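Open day at the Mridha furniture works, Clornov

The Mridha works opens to the public once a year, on a Monday in June, and this year I finally got a place on the morning tour. It starts at the loading dock on the river side, so ignore the sign that sends you to the front office. Parking is on the grass. I was there by nine and the lot was already half full.

Our group was mostly people from town, plus a couple who had driven over from Naketti to look at desks for a library. Everyone gets a paper badge and foam earplugs. You need the earplugs in the saw hall and nowhere else.

The tour goes through the plant in the order the work does. Panels come in by truck and sit in the store before anyone cuts them. The store is kept at a steady temperature and it was the most pleasant room in the building. From there they go to the saw hall, where one large panel saw does most of the cutting and an older one handles odd sizes. The older saw was down for a new belt, so we only saw it with the covers off.

Edging is next door. A strip is glued along each straight side and trimmed flush. Rounded corners are slower, and the man running the line said the tight ones still get finished by hand. He passed out two offcuts, one with a good glue line and one with a bad one, and it took me a while to tell which was which. After that comes drilling, then packing. The plant had 324 tops on order for a school district that week, and they were stacked on pallets all the way to the dock doors.

At the end you get coffee and a talk about finishes, mostly on pale wood grain and why offices keep asking for it. The answer was that dark tops show dust and scratches, and that buyers copy each other.
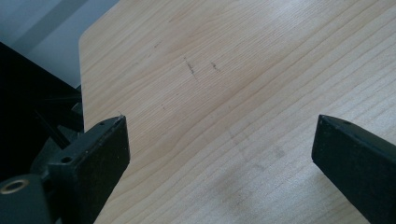
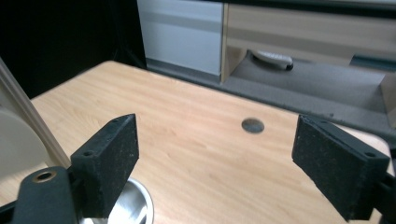
Pale wood grain on both.

Pranab Begum thought the talk went too easy on the pale finishes, saying that coffee rings show up on them within a year and that a mid-brown would save schools a lot of scrubbing. The speaker agreed about the coffee and said the company sells a mid-brown called Grirkulel, but it makes up a small part of their orders. There was some back and forth about cleaning products after that. The advice was a damp cloth and a little dish soap, and no scouring pads.

I asked about repairs. A chipped edge can be replaced if you send the top back, but they don't do it on site, and shipping usually costs more than the work. They do sell edging by the roll at the factory store.

The store is across the yard and was open until 3. Seconds are along the back wall with the flaw marked in chalk. I bought a small shelf with a scuff on the underside. Cards are accepted, but they don't deliver seconds, so bring a blanket and some rope.

The whole visit took me two hours, including the store. The floors are level throughout except for one ramp between edging and drilling. Places for next year are booked through the front office by phone.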